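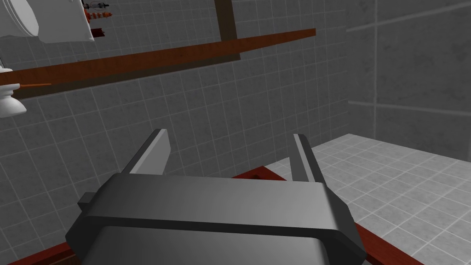 Tiles behind, a bit of reddish-brown in front.

OK, kitchen colour thread, because I have been thinking about grout for two weeks and I need to tell somebody!

We're keeping the old terracotta benchtop at the Kotudlow place. Everyone told me to rip it out. It's warm, it's got a few chips, it goes with bread and tomatoes and basically anything you put on it. Staying!!

The big question was what colour to put between the wall tiles. I always thought white grout was just the normal one. Then Kátia Barros lent me her sample sticks (10 of them, all grey until you get them into daylight) and wow, they are so different from each other.

Favourite by a mile: a soft mushroomy one. It makes the tiles look older in the nicest way. Charcoal was fun but every wobbly line I'd ever laid would be on show, and I lay a lot of wobbly lines.

If you're picking one, smear a bit on a spare tile and leave it by the window overnight. Mine dried so much lighter than it looked in the tub.

Cost so far: $155 for grout, sealer and a decent float. The float is brilliant, I'd been using a cheap one for years and my wrist knew it.

Gordon Ross asked about sealing. I'm doing two thin coats on the grout, and wiping the extra off the tile faces before it goes tacky (learned that one in the laundry, still scrubbing).

Splashback gets done Saturday if the weather's dry enough to have the doors open. Next up is cupboard handles and I already have opinions about brass. Send me your favourites!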